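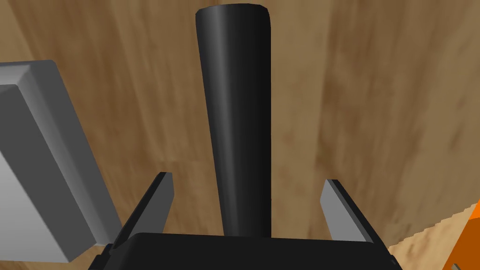

Pepper Mills, Round Two

Well, you people have opinions about pepper! I mentioned back in July that my old grinder had given up, and I'm still getting emails (Ekow Owusu, your three-page letter was a joy, please write again). So I finally did what most of you told me to do and stopped buying the ground stuff in tins.

My routine now is pretty simple. I toast a small handful of peppercorns in a dry pan until the kitchen smells good, let them cool all the way down, and fill the mill only halfway. Coarse for eggs and steak, fine for soup. If yours starts slipping, run a spoonful of dry rice through it and then throw away the first few turns of pepper after that, or you'll be crunching on it at dinner like I was.

I still haven't settled the salt question. Some of you swear by grinding it, and I can't taste any difference at all, sorry! The Bedimcombe supper group is doing a blind tasting and I've promised to report back. Send me your favorite peppery recipes before then, especially anything with potatoes.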